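Kids' Library > How Things Work > In the Kitchen > Bowls

Reading time: 3 min

What makes a bowl a bowl?

A bowl is a dish with sides. A plate is nearly flat, so soup runs off it. Give the plate a raised side all the way around and the soup stays put. People have made bowls from clay, wood, metal, glass and even the dried shells of gourds.

Most bowls are round. A round bowl has no corners for porridge to hide in, and a spoon can follow the side the whole way. Round shapes are also easy to make on a potter's wheel, which spins the clay while the potter's hands pull it upward. 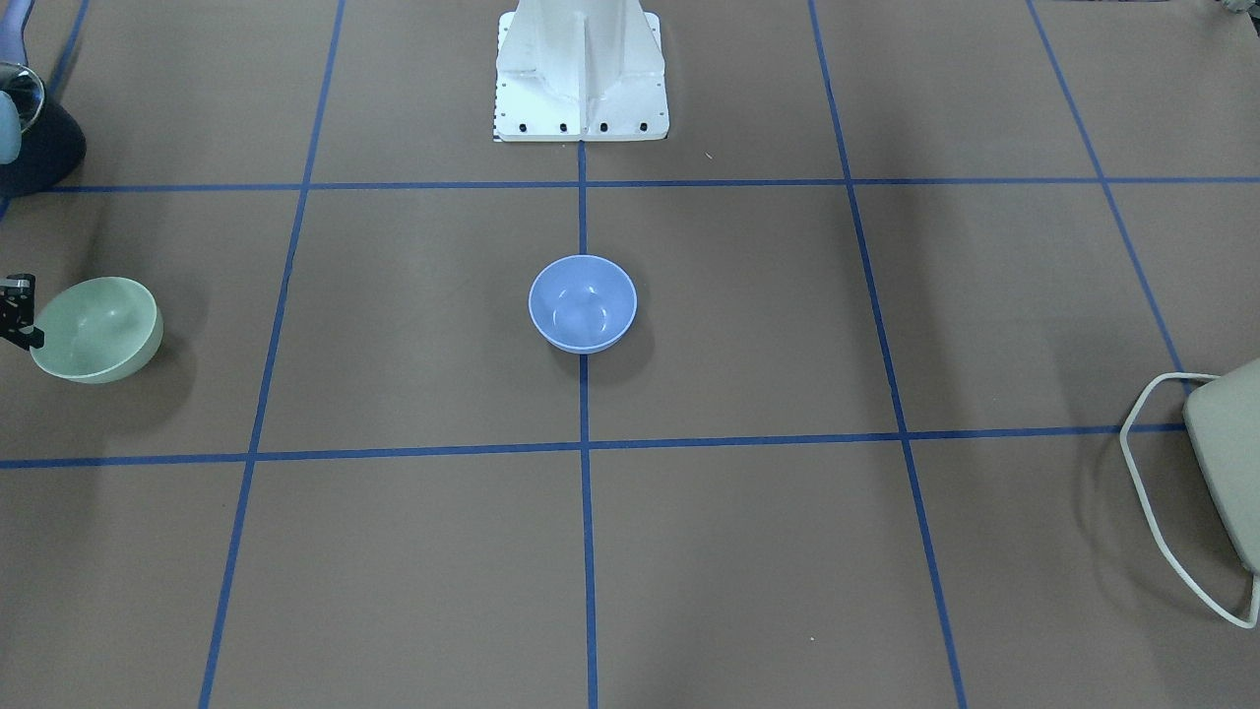 Square bowls are harder to wash, according to one reader at Kamel Primary School, whose family has a set and has to poke the corners with a brush.

Colour and shine

Many bowls have a glossy surface. On a pottery bowl the shine comes from glaze, a thin coat of glass. The potter brushes or dips it on, then the bowl goes into a very hot oven called a kiln. Glaze can be blue, green or almost any other colour. It also keeps food from soaking into the clay.

Look inside a shiny bowl and you may see a bright spot. That is light bouncing off the curve. Tilt the bowl and the spot moves.

The rim

The top edge is called the rim. It's the part you drink from, and a handy place to get a grip.

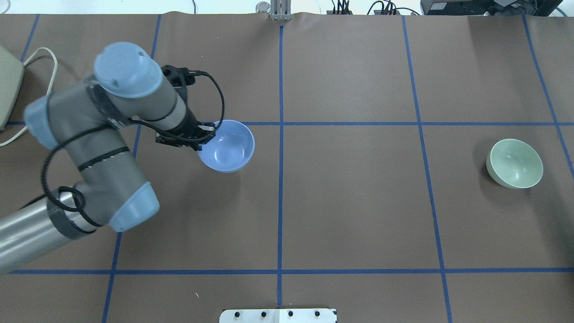

My nana says to use two hands if there's soup in it, wrote Eleo, and that goes for cereal too.

The bottom counts as well. Turn over an empty bowl at home and feel for a raised ring, called the foot. It helps the bowl stand steady on the table.

Try it: setting out breakfast

Put a strip of painter's tape across a table and place one bowl on each side. Now add the toaster, unplugged, with its cord well back from the edge.
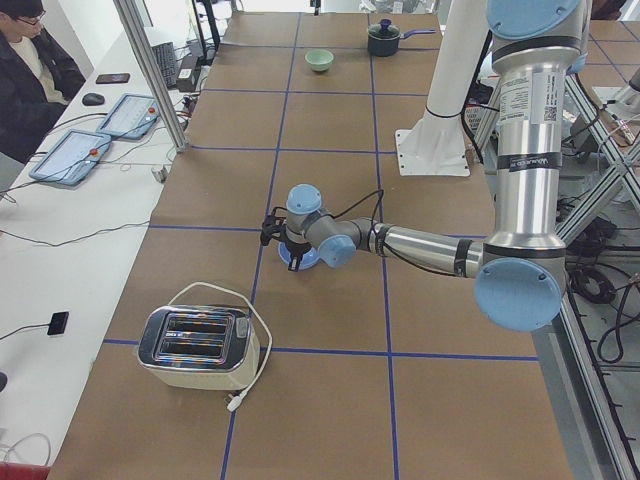 Leave enough space between things so that you can reach each one without bumping another. Ask an adult before you plug anything in.

Comments

Stumik: We did the tape one at our place. My brother wanted 20 squares.

Skudedard: Is a mug a bowl with a handle?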